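Edmund Pawlak
2/20/24

Bought a house in January. Built in stages, by people who appear to have disliked each other. A thread about the doors, none of which close.

The kitchen door stops an inch short of the frame. The inspector wrote "minor adjustment advised." He also wrote that about the chimney.

The bathroom door does close. It then opens again, at the speed of a butler, usually once you've sat down. Guests have been told to sing.

My first theory was humidity. Everybody's first theory is humidity. I bought a little meter and spent 14 days writing numbers on the back of an envelope. The doors stuck on the dry days too. I now own a meter.

My second theory was the hinges. Took the top hinge off the bedroom door and found it held on by two screws, one nail and a good deal of paint. The paint was doing most of the lifting.

Pro tip for anyone starting out: if you scrape the paint out of a screw slot with the wrong screwdriver, you get to buy a second tool for removing the screw. If you use that one wrong, you get to buy a drill.

My neighbor Elīna Vaher came over to see what the noise was. She grew up in a house with bad doors and has opinions. Her father used to rub candle wax along the edge every fall and swear at it in two languages. I tried the wax. I only have the one language.

Wax works, by the way. It works for a door that rubs. It does very little for a door hanging in an opening shaped like a kite.

Which brings me to the diagonals. You measure the opening corner to corner, both ways, and if the two numbers match, it's square. Mine don't match. Mine haven't met.

Somebody did try to fix this before me. The upstairs closet has cardboard behind the bottom hinge, folded over and over, from a box of Durnix cough drops. I left it in. It's the only door in the house that swings properly.

So that's how I learned about shims. You put a thin piece of something behind the hinge, the door tips a hair the other way, and you look like a genius until you check the latch side.

The latch side has now moved. You will file the strike plate. You will file it again. Engelhardt sells a very good file for $35, and I would like to tell you the cheap one is just as good. I can't, on account of having bought the cheap one first.

Minttu Mustonen, who hangs doors for a living, looked at my photos and replied with a single word: "plane." I thought she meant I should leave.

She meant take some wood off the edge. Pencil line where it rubs, door off, on its side, work in from the ends so you don't split the corner. I did the kitchen door this way on Sunday and it took most of the afternoon, counting the part where I put it back upside down.

It closes now. It makes a sound like a door closing. I went and stood on the other side of it for a bit.

Things I have been asked since I mentioned this at work: whether I've tried humidity.

Also, several of you want to know why I don't get new doors. I priced them. With the frames and somebody competent to put them in, $3807, and that's before you find out what's behind the trim. I know what's behind my trim. It's more cardboard.

Next up is the bathroom. I'm leaning toward moving the hinge pin a touch and bending it, which Minttu says is a real technique and Elīna says is how her uncle lost a door.

Until then the rule about singing stands – Lauri Sjöberg, this means you, and please learn a second song.
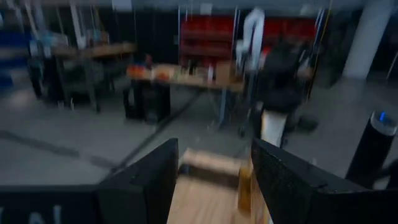
After the bathroom there's the front door, which I have been saving. It closes beautifully. It's the opening that takes 20 minutes and a shoulder, and the mailman has started leaving things at the window.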